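2 min read · 16 shares

I finally watched Neststead, the animated one with the lighthouse family that kept getting pushed back to April, and I liked it way more than I figured I would! The first 16 minutes have almost no talking – just the kids fixing up the boat – and my whole couch went quiet.

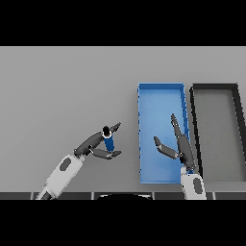
Katia Cattaneo told me she found that same stretch slow and nearly switched it off, and we've been texting about it ever since. I do agree with her on the villain. Trirkon gets one good song and then sort of wanders off.

The voice cast is great though, Bermúdez the goat especially (my nephew now wants a goat).
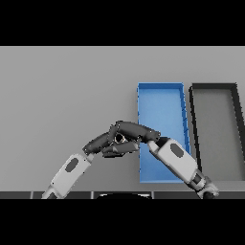 Castar: Saw it twice, and the goat is better the second time. The ending still felt rushed to me.

6 comments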